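7 min read

Saturday, 6:40 a.m.

Humidity in the shop 61 percent at the door, 58 at the back wall. Both hygrometers were put in a bag with damp salt last weekend and they agree to within a point, so the difference is real. The back wall is the side with the dehumidifier. I have moved it a yard toward the door and will read again tonight.

The cupping on the maple panels is the item I want to get down before I forget the sequence. I glued up four panels in two batches. The first batch came out of the clamps flat and has stayed flat. The second batch was flat on the first evening and had moved by the next morning, all in the same direction, hollow on the upper face. Same boards, same glue, same clamps. I checked with the long straightedge and a feeler gauge and wrote the readings on blue tape on each panel.

The obvious difference is how they were stored. The first two stood on edge with air on both faces. The second two lay on the bench, one on top of the other, because I had run out of wall. The lower face of a panel lying on a bench gives up moisture slowly and the upper face gives it up at the normal rate. The upper face shrinks first and the panel goes hollow on that side. I have known this for years and did it anyway.

Correction applied: flipped both, stickered them on scrap strips, weight on top of the stickers. If the cause is uneven drying the cup should come most of the way back in a few days with no other treatment. If it does not come back, the cause is in the stock, and I will have to look at the end grain again. I alternated the rings on three of the four. On the fourth I matched the faces for color and let the rings fall as they did. It is one of the two that moved, which confuses the result. I should have changed one thing at a time.

8:15 a.m.

Coffee. Read the finish data again. The Stetico hardwax is supposed to go on in a very thin coat, wiped off, then a second coat after a night. The tin covers far more than I have been getting from it, which means I am putting on too much. The sticky patch on the test piece agrees with that. A hardwax coat that has not gone hard in two days was too thick, and leaving it a week only makes a thick coat with dust in it. I cut the patch back with a gray pad and a little of the Stetico thinner and wiped until the rag came up clean.

I also ran the water test on the test pieces. One drop in the middle of each, left for the length of breakfast. The mineral oil piece had a raised ring I could feel with a fingernail. The hardwax piece had nothing I could feel and a slight dull spot I could see with the lamp held low. The bare piece was rough over the whole width of the drop, as expected. Raising the grain on purpose with a wet rag before the last sanding will take care of most of that. I skipped it on the first board and noticed it every time I touched the board for a month.

Grit sequence as it stands: 80 only where there is glue, 120 over everything, 150, wet down, dry, 180 by hand with the grain. I tried stopping at 150 on the Wadwood board and the hardwax took noticeably more color. I tried going to 240 on an offcut and the finish sat on the surface and wiped away in streaks. Hard maple burnishes if the paper is worn. The answer is fresh paper at 180 and then stop.

11:30 a.m.

Wadwood opens at nine on weekends and the good stock is gone by ten. I was there at 9:05. They had two packs of hard maple, one kiln-dried and one they are calling air-dried, which read 11 percent on my pin meter and 8 on theirs. Their meter was set for fir. I pointed this out and they changed the setting and got 10. I bought from the kiln-dried pack, which read 7 in four places on three boards. The pins leave two small holes each time, so I only test near an end that will be cut off.

I picked for straight grain and accepted color. There is a good deal of mineral streak in this pack and the yard sells it cheaper for that reason. Streak has no effect on how the wood works or wears. A small tight knot is also acceptable in a board that will be used flat, provided the grain around it does not dive. Where it dives, the planer lifts it. I turned down two otherwise good boards for that.

Also bought: one quart of glue, though there is half a bottle left at home. The half bottle went through the January freeze and pours in strings. I would like to know whether it still holds, so I have glued two offcuts with the old and two with the new and will break all of them on Monday with the same clamp and the same lever. Wood failure is a pass. Glue line failure is a fail.
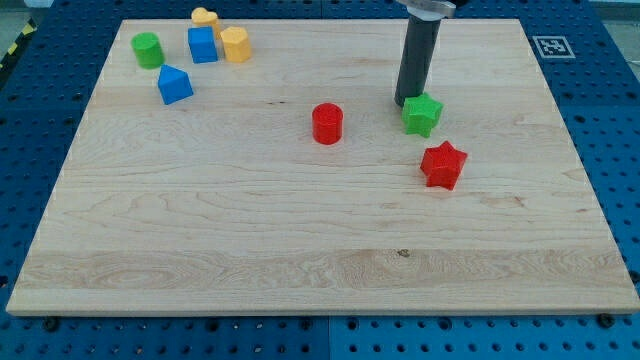

Pale board with a small knot low in the middle. Plastic shape blocks on top.

1:50 p.m.

Planed the new stock. The Mollel planer is still leaving snipe on the last couple of inches, in spite of the tables having been reset in the spring. I laid a straightedge through the machine and the outfeed table is low at the far end by the thickness of a business card. It is adjusted by two bolts underneath, one each side, and the lock nuts are in a place where a wrench gets one sixth of a turn before it meets the casting. It took most of an hour. Snipe is now just detectable with a pencil rubbed on its side across the face, and I cannot feel it. I am leaving it there. The boards are cut long in any case.

Knife condition: one small nick, which leaves a raised line along the full length. I shifted one knife sideways by a hair so the nicks no longer line up with each other and the line is gone. The set has one more edge in it after this before it goes out for grinding.

Feed direction matters more on this stock than on the last. The pack has a slight wave in the grain and in places it changes direction within a foot, so one end tears whichever way it is fed. Light passes helped. Dampening the face with a rag just before the pass helped more. I marked each board with an arrow on the edge as soon as I found the better direction, because after the third board I had lost track of two of them.

3:20 p.m.

Glue-up, panel five. Dry run first, as always. With the clamps on and no glue the middle joint was open at one end by enough to let light through. Took one pass off that edge with the jointer and tried again. Closed with hand pressure. That is the standard I want for all of them: if a joint needs the clamp to close it, it goes back to the jointer.

Clamps alternate above and below. Cauls waxed. Glue on one edge only, spread with the small roller, pressed together within the time the label gives. Squeeze-out was a line of small even beads on the top face, which is what I want. I left it until it was rubbery and took it off with a scraper. Wiping it wet forces glue into the pores and it shows up pale under oil later. There is a mark of that kind on panel two and it will have to be sanded out.

Shop temperature 66 at the start. The glue is rated well below that. Clamps stay on overnight whatever the label says.

Panel five went straight onto edge against the wall with a spacer behind it, clamps and all. To make space I moved the Skimamik rack, which holds sheet offcuts I have not used in a year. The rack is rated at 1000 pounds on a level floor. The floor is not level. It is shimmed on the left and I do not plan to come anywhere near the rating.

5:45 p.m.

Cost, for the record. With the yard discount for streak, each board comes out at 17 dollars in wood. Finish is small if I stop over-applying it. Sandpaper is larger than I expected and I had not been counting it. Time is not in the figure.

Edge treatment is undecided. The sample with the eighth-inch roundover feels right in the hand and hides small dents. The sample with the chamfer looks sharper and bruises as soon as it is knocked against anything. I am inclined to the roundover on the top edge and a wider chamfer underneath, so that fingers can get under the board when it is lying flat. Router bit for the chamfer has burned the end grain on both tries. Either it is dull or I am moving too slowly around the corners. I will do the end grain first, then the long edges, and take the last pass very light.

9:10 p.m.

Second reading: 57 at the door, 56 at the back wall. Moving the dehumidifier made the difference I was after. I emptied the tank at noon and again just now, and it was full both times. A hose to the floor drain would fix that and I have the hose.

Panels three and four: checked with the straightedge across the middle. Three has come back by a third of its reading this morning. Four has not moved. Four is the one with the rings left as they fell. One day is too short to call it. Left the weight on, wrote the new readings on the tape under the old ones, and shut off the lights.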